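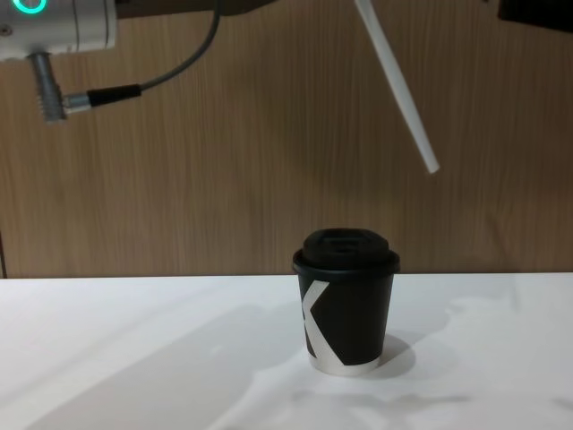 戒咖啡因：一刀切还是慢慢减？（第三周，来汇报顺便吵架）

版块：吃喝睡 > 睡眠与作息
回复 18　收藏 7

楼主　慢半拍的Ilona

上次那个帖子沉了，重新开一个。

情况：以前一天三杯，早上一杯中午一杯，下午四点前再来一杯。晚上躺下脑子还在开会。八月开始减，先砍下午那杯，第二周砍中午那杯，现在第三周，早上换成一半普通一半低因，豆子自己混。

睡眠：入睡快了，以前要翻一个多钟头，现在半小时以内。但是早醒没改善，还是五点多醒，醒了就饿。
头疼：第一周有，太阳穴那种，下午最重。第二周基本没了。
脾气：同事说我变凶了。我觉得是他们变烦了。
花钱：少了，没细算。

问题来了。剩下这一杯要不要也停？还是就这么半杯半杯过下去？看了一圈攻略，一派说必须断干净，不然受体回不来什么的，一派说没必要折磨自己。头大。先占坑，开会去了晚点回。

沙发　Tveit不吃早饭

一刀切。我去年就是这么断的，疼了八天，第八天晚上忽然就好了。慢减就是把难受摊开，每天难受一点，总量没少。而且你留一杯就会有第二杯，出差、加班、下雨，理由多的是。

板凳　三水

楼上别带节奏，疼八天还推荐给别人？？我一刀切过，第二天吐了，请假在家躺着，扣全勤。后来老老实实每周减一点，屁事没有。

Tveit不吃早饭　回复　三水

你那是本来一天喝多少

三水　回复　Tveit不吃早饭

大杯的，五杯往上吧……

Tveit不吃早饭　回复　三水

那确实不能切。行我收回一半。

地板　阿尔瓦

楼主早醒别全赖咖啡。你几点吃晚饭？醒了就饿，八成晚饭太早太素。我以前六点吃完，五点准时饿醒，后来睡前加一小碗燕麦，能睡到七点。跟咖啡因没半毛钱关系。

还有灯。窗帘换厚的。八月天亮得早，你等到冬天再看看，说不定自己就好了，到时候你还以为是戒咖啡戒的。

5楼　precious在搬砖

路过说一句低因豆。别买太便宜的，便宜的那种喝着像泡过的纸箱。我在喝Linum的低因，中深烘，手冲粗一格，水温放低一点，不会太薄。缺点是不新鲜了塌得特别快，开袋两周以内喝完，买小袋。

另外低因不等于零，还是有一点的，下午四点以后我连低因都不碰。有人说这是心理作用，心理作用也是作用啊，我睡着了就行。

6楼　慢半拍的Ilona（楼主）

开完会了。统一回。

@阿尔瓦 晚饭确实早，六点不到，公司食堂去晚了就剩炒白菜。燕麦今晚就试。窗帘是房东的，薄得跟纱布一样，换不换再说吧。

@precious在搬砖 Linum我搜了，小袋没货。Nemlow那款有人喝过吗？包装挺好看得，评论两极分化。

@Tveit不吃早饭 你那个「下雨也是理由」说中我了。昨天就下雨。没忍住，中午又下楼买了。
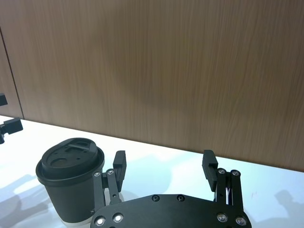 然后昨晚果然到一点才睡着。所以现在倾向于中午这杯彻底封死，早上这杯再留一周看看。顺便问，有没有人试过中午拿别的顶上？我试了大麦茶，太淡。试了热可可，太甜，喝完更困。薄荷茶喝了胃凉。我要的是那个「出去走一圈手里端个热东西回来」的劲儿，跟喝什么关系不大，这么说能明白吗。

7楼　三水

明白。我中午就下楼绕一圈，空手。一开始很怪，手不知道放哪。后来买个烤红薯。然后胖了。

8楼　Margit_E

Nemlow我喝过，我就是那个一星评论哈哈。酸，而且是低因特有的那种闷酸，牛奶都盖不住。当然有人爱这口，我同屋就说好喝，把我剩的大半袋全喝完了。萝卜白菜吧。

中午替代我用菊苣根粉，Eide那家的，冲出来颜色像，味道有点焦苦，加奶像那么回事。注意第一次别多放，肚子会咕噜，下午安静的办公室里非常尴尬。

9楼　阿尔瓦

菊苣那个味道我不行，像中药店门口刷锅。

10楼　Margit_E　回复　阿尔瓦

你加奶了吗！不加奶是你的问题

阿尔瓦　回复　Margit_E

加了。像中药店门口有头牛。

11楼　旧台灯

说点不中听的。你们为什么非得戒？一天一杯，早上喝，有什么问题？楼主入睡半小时以内，很正常了。为了一个「断干净」的名头，天天盯着自己睡没睡着，这个盯本身就让人睡不着。我妈喝了一辈子浓茶，沾枕头就打呼，隔壁能听见。

12楼　Tveit不吃早饭

你妈是你妈。有人代谢快有人慢，我就是慢的那种，中午喝一口晚上数天花板。拿长辈当反例没意思，我爷爷还抽烟到老呢。

13楼　旧台灯　回复　Tveit不吃早饭

我没说人人都行，我说的是楼主。人家都砍到半杯了，你们还在后面赶，差不多得了。

14楼　precious在搬砖

我站台灯。我当初就是盯睡眠手环盯魔怔了，深睡少一点就一天没精神，后来手环送人，反而睡得好。楼主有没有戴那些东西？戴的话先摘一周。

15楼　慢半拍的Ilona（楼主）

戴着呢……每天早上第一件事看分数。昨天给我打了个很难听的分，看完一上午都蔫的。

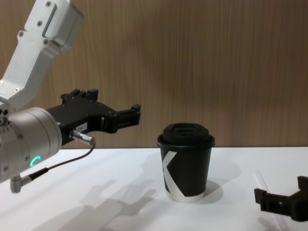 戒断这事我发现难在地点，难的不是苦不苦。在家完全不想喝，周末两天一口没碰也没感觉。一到工位附近就犯，电梯门一开闻到楼下那股味儿腿自己就拐弯了。还有就是东西摆在眼前，你看那个黑纸杯，就这么立在白桌子上，谁路过能不看一眼？我光看杯子就觉得嘴里有味儿。所以这周打算换路线，从后门进楼，绕一点，多走三分钟。再把钱包里那张Henik的积分卡处理掉，攒了将近1000分，够换好几杯的，有点舍不得。有人要吗，同城自取。

手环先摘了，放抽屉里。燕麦也吃了，吃得太饱，躺下有点顶。今晚减量。

16楼　三水

积分卡要！！私信了。（对不起，我已经减到一天一杯了，这一杯总得喝吧）

17楼　Tveit不吃早饭

笑死，戒咖啡帖里转让咖啡积分，版主不管管？

旧台灯　回复　Tveit不吃早饭

你急什么你又不喝

Tveit不吃早饭　回复　旧台灯

我可以拿去换蛋糕。

版主　老桥

积分卡走二手版，这里别留联系方式，再发删了。咖啡因的事继续聊。另外提醒一句，在吃药的、怀孕的、心脏有毛病的，减之前减之后都问一下大夫，别照着楼里抄作业。头疼别拿含咖啡因的止疼药顶，买的时候看一眼成分表，很多人栽在这儿，疼是不疼了，等于没戒。

Margit_E　回复　老桥

！！我就是。吃了一礼拜，还夸自己戒得轻松。停药那天疼得怀疑人生。

18楼　慢半拍的Ilona（楼主）

晚上十点补一个进度，明早可能忘。

今天早上半杯，中午没喝，走后门成功。下午三点最难熬，眼皮打架，去洗了把脸，站着回了一会儿邮件，过去了。菊苣粉下单了，Eide的，先买最小罐，难喝就送Margit_E。阿尔瓦说的晚饭我挪到七点，自己带饭，食堂白菜再见。

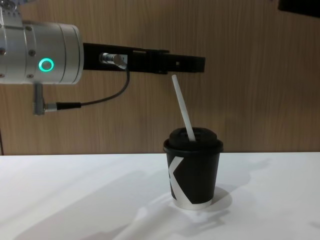

早上那杯的去留，先听旧台灯的，留着。不是认输啊，就是想把早醒这事单独拎出来看，两个一起改我分不清是谁的功劳。下周要是还五点醒，就去换窗帘，房东那边我再去磨一磨。Tveit你也别笑，真到那时候还不行我就切，疼八天就八天，到时候天天来这楼里嚎给你听。

阿尔瓦　回复　慢半拍的Ilona

窗帘买那种带魔术贴的，不用跟房东磨，搬家撕下来带走。胶别买太粘的，会掉墙皮，押金就没了。

precious在搬砖　回复　慢半拍的Ilona

Linum小袋刚补货了，快去，我抢了三袋

慢半拍的Ilona　回复　precious在搬砖

去了去了。又没了。谁啊买那么快

precious在搬砖　回复　慢半拍的Ilona

……匀你一袋吧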